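Can a Machine Tidy Your Hallway Yet? Tips From a Reader of Robot News and Owner of Too Many Shoes

Updated December 2021

On this page I usually write about stains, drains and squeaky doors. But in the last months many of you have asked me the same thing: should I wait with the new shoe shelf, because soon a robot will do it? So I have made for you a page on this. I am not an engineer. I have kept house for many years and I read the test notes which the robot people put on the internet, with a dictionary beside me.

Start with the shoes

Shoes by the door look like the easiest chore in the house. You bend, you take two, you put them on the shelf, and you think about dinner the whole time. For a machine it is a list of small difficult jobs. It must find the shoe and know where the heel is. It must press enough to hold and not so much that the leather gets a mark. Then it must carry the shoe across the room without hitting the glass door.

The test room in the notes from the Tilov project is made inside a computer, with a plank floor and a low white shelf at the far wall. The robot has two arms, and it can hold a different shoe in each.

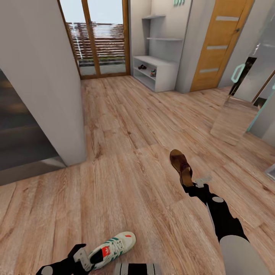 Rinaldi wrote under the first version of this page that two hands are nothing special, and that she would be happy with one slow hand if it worked every morning while she is at her job. A shoe that takes three minutes is fine, she wrote, when it is not her three minutes.

I think this is a fair point, and I have changed my opinion a little. Speed matters less than I believed. What matters more is whether you must stand there and watch. If you have to watch, you can put the shoes away yourself and be finished sooner.

What to do with your hallway now

Keep the lowest shelf open at the front, with no lip. It is better for your back, for small children, and also for any machine that may come later.

Give each pair the same place always. My grandmother did this with the boots of seven people.

Push laces inside the shoe before you put it away. A hanging lace catches on everything: vacuum brushes, dog, other shoes. The robot vacuum in my house, a Clorthorpe, has eaten two laces since March and I had to cut both out with nail scissors.

Do not stack shoes. The one below loses its shape.

Picking up: where it gets difficult

A person takes a sneaker by the heel or by the opening and does not choose, the hand chooses. A gripper with two fingers has to come down on both sides and close at the right height. If it goes too low, it scratches the floor. Too high and it squeezes only the soft collar, and the shoe can turn and fall. A stiff leather shoe forgives more than a soft one, but it is also smoother.
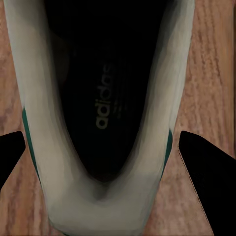 You can use the same knowledge with your own hands. Wet sneakers should be carried by the sole and not by the collar, which stretches. Leather shoes you hold with one finger inside the heel. And if you clean a white shoe, fill it first with a cloth, so that the side does not bend under the brush.

About prices and promises

Many of you sent me the advertisement of Brutitz, with a home helper for 1790. Please read the small text. This one carries a tray from room to room, and you load the tray. It does not pick up anything. For a person who walks with a stick it can be a real help, and I would not laugh at it. For shoes on the floor it does nothing.

A machine that picks up, sorts and places in an ordinary home, with a dog and bad light, I have not found in any shop. In a workshop it is different. There the same part comes to the same place 1000 times in a day, and a simple arm can do it. Our hallways are not like this.

Floor care, with or without a machine

1. Sweep before anything with wheels goes over a wood floor. One small stone under a wheel makes a long scratch.

2. Look at the gaps between the boards from close. Grit collects there, and a wide broom passes over it. I use an old toothbrush, always along the grain.

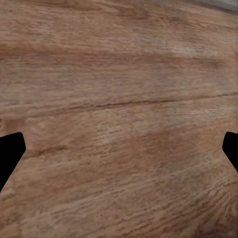

3. Wring out the mop until it does not drip any more. Water that stands in a gap makes the edges of the boards rise.

4. Put a mat with a flat edge at the door. Thick edges stop robot vacuums, and also grandfathers.

5. Check the wheels and brushes of your machine for hair when you empty the dust box.

If you have a machine at home which really picks things up from the floor, write to me which one it is and what it drops. I will add it to this page.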